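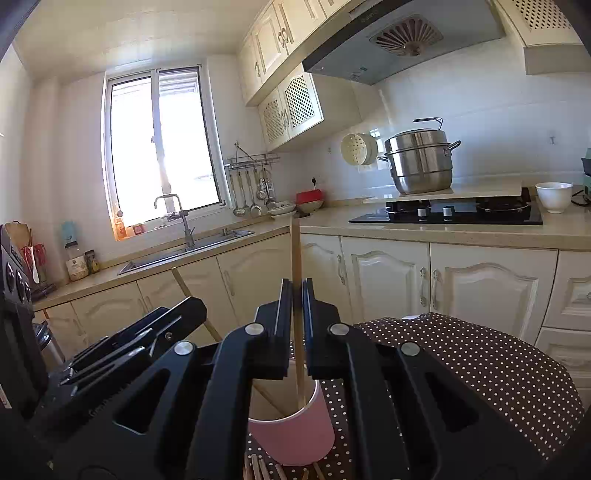
Issue 8, page 3

Rokitico 4.2 sync client: known problem with redirected folders

Offices running the Rokitico desktop sync client should hold back version 4.2 on any Windows machine where the Documents or Desktop folder has been redirected to a network share. On those machines the client can enter a loop shortly after sign-in, in which it repeatedly marks unchanged files as modified and queues them for upload. Files are not lost, but the queue never empties and the network link to the share can become slow enough to affect other users.

Machines with folders stored on the local drive are not affected. The macOS client is not affected either, and neither is the web interface.

The fault was first reported to our support desk in January by the Goodall site, where a single workstation had queued 3,327 files overnight from a folder in which nothing had been edited. A second machine at the same site showed 1,504 files in the queue at the time it was switched off. Both had taken the 4.2 update automatically the previous evening.

Cause

Version 4.2 changed the way the client decides whether a file needs to be sent. Earlier versions compared the file size and the last-modified time, and read the contents only if one of the two had changed. The new version also compares the file's change time as reported by the file system. On a local drive this value is stable. On a redirected folder with offline caching turned on, Windows can update it when the cached copy is checked against the server, even if the contents are identical.

The client sees the new change time, reads the file to work out its checksum, and in doing so causes the cache to check the file again. The change time moves once more and the file goes back into the queue. A small folder may settle after a few passes. A large one generally does not.

Offline caching is the deciding factor. Redirected folders with caching turned off showed no fault in our tests, although laptop users in that arrangement have no access to their files away from the office.

How to tell if a machine is affected

Open the client from the notification area and select Activity. An affected machine lists the same file names several times, each with the status "Checking" followed by "Queued". The upload total at the foot of the window rises while the amount of data sent stays close to nothing, as the server recognises that it already holds the contents and refuses the duplicate.

The log gives a firmer answer. It is kept in the client's own folder under the user's profile and is named sync-main.log. Search for the words "ctime mismatch". One or two entries are normal after an upgrade. A block of entries naming the same file again and again indicates the fault.

Please do not rely on processor use as a test. The client is set to run at low priority and may appear idle on a machine with several cores, even when the loop is well under way.

What to do

If the machine is still on version 4.1, turn off automatic updates for the client. The setting is under Preferences, Updates, and must be changed separately for each user unless the client was installed from the administrator package. With the administrator package, set the UpdateChannel value to "held" and the change will apply at the next sign-in.

If the machine is already on 4.2, it can be rolled back as follows:

1. Pause syncing from the notification area and wait for the icon to turn grey.
2. Copy any file edited that day to a folder outside the synced area.
3. Remove the client through Windows Settings. When asked whether to keep the local database, choose No.
4. Restart the computer.
5. Install version 4.1 from the downloads page and sign in.
6. Turn off automatic updates before resuming the sync.

Step 3 matters. The database format changed between the two versions, and 4.1 will not open a database written by 4.2. It stops with the message "Local index unreadable" and has to be removed and installed again.

After the rollback the client builds a fresh index. During this time it reads every file in the synced folders once, so it is best started at the end of the working day. Do not close the lid of a laptop until the index has finished, or it will begin again from the start on the next sign-in.

Sites that cannot roll back may use a temporary setting instead. Add the line IgnoreChangeTime=1 to the client's settings file and restart the client. This returns the comparison to size and modified time only. The setting is not shown in the Preferences window and is removed if the user presses "Restore defaults", so it should be checked again after any support call.

Workberg backup agent

Several readers run the Workberg backup agent alongside the sync client. The two do not conflict in normal use. On a machine with the loop, however, the agent may treat the queued files as changed and include them in each incremental backup. The backups remain valid and can be restored, but they take up more space than expected.

Once the machine has been rolled back, the oversized increments can be merged using the Consolidate command. Run it on the backup server and allow it to finish before the next scheduled job. Increments should not be deleted by hand from the storage folder, as later ones in the same chain depend on them.

Fix

A corrected client is in testing on the Ondodness preview channel. It keeps the change time check for local drives and skips it for any path that Windows reports as cached offline. In our own trial, the queue on a redirected folder emptied normally and stayed empty through 3 restarts. We have not yet tested it with folders redirected to a server that uses its own file versioning, and sites with that arrangement should wait.

The preview build should not be installed on machines in daily use. It writes full debug logs by default, and these can fill a small system drive. No date has been given for general release. When the corrected version appears it will be numbered 4.2.1, and machines with updates turned off will need the setting reversed before they receive it. The IgnoreChangeTime line may be left in place during the update, but should be removed afterwards.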